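What wears out a steel bin
Surface damage in small-parts storage is slow, ordinary and mostly left out of the maintenance budget
Oct 29, 2026
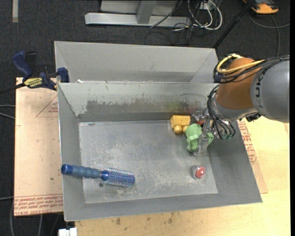

Scuffs and scratches on the floor of a metal bin, with a darker worn patch on the inner wall.

Coated sheet steel has been the default material for small-parts storage for decades. It is cheap to fold, stiff for its weight and easy to repair with a hammer. Its weak point is the finish. A coating that lasts for years on the outside of a bin may last a single season on the inside, where castings, bolts and brackets are dropped on it all day.

The parts warehouse at Ustholm holds 1,045 open bins on fixed racking. Until last January they were replaced on a flat cycle, whatever their state. The site now grades each bin at stocktaking and replaces only those that fail. In the first round 488 bins were marked for attention, and most of those needed cleaning and recoating only.

The grading separates three kinds of damage. Scratching is the mildest. Hard edges cut fine lines in the coating, usually in the direction in which stock is pulled out. Where the lines do not reach bare metal they can be left alone.

Abrasion is the second. It affects an area and tends to appear on the wall that parts slide against on their way in or out. The coating thins, loses its colour and then breaks up along an uneven front. Once the steel is exposed, rust depends largely on the air. At Ustholm the loading doors stand open for much of the winter, and exposed patches near them brown within weeks. The same damage in the heated aisles can go a year without visible change.

The third is deformation. A dented floor holds oil and grit, and small washers collect in the low spot. Bent rims are more serious, as they catch gloves and stop bins from seating properly on the rack. A bin with a bent rim is withdrawn the same day.

Recoating is simple but slow. The bin is degreased, rubbed down to a sound edge and given two coats of powder finish, with a cure between them. Corrigan, which handles the work for Ustholm, takes bins in batches of 30 and advises against local touch-ups on sliding surfaces. A brushed repair leaves a ridge at its border, and the next load of parts lifts it.

Liners are the usual alternative. Oteck supplies a cut-to-fit rubber sheet that covers the floor and turns up a short way at the sides. It deadens noise and protects the base well, but it does nothing for the upper wall – often the area that goes first. Liners also trap swarf underneath unless they are lifted and wiped. A trial of 15 lined bins was ended early in the fastener aisle for this reason, though it continues in the castings aisle.

A second warehouse, at Truvberg, has gone a different way and buys its bins uncoated in galvanised steel. The unit price is higher and the zinc marks easily, but it goes on protecting the steel next to a scratch. Stores with light or packaged stock have little to gain from the change. For loose, heavy parts the extra cost is recovered over two replacement cycles, provided that the bins are kept dry and the rims are checked at each stocktaking.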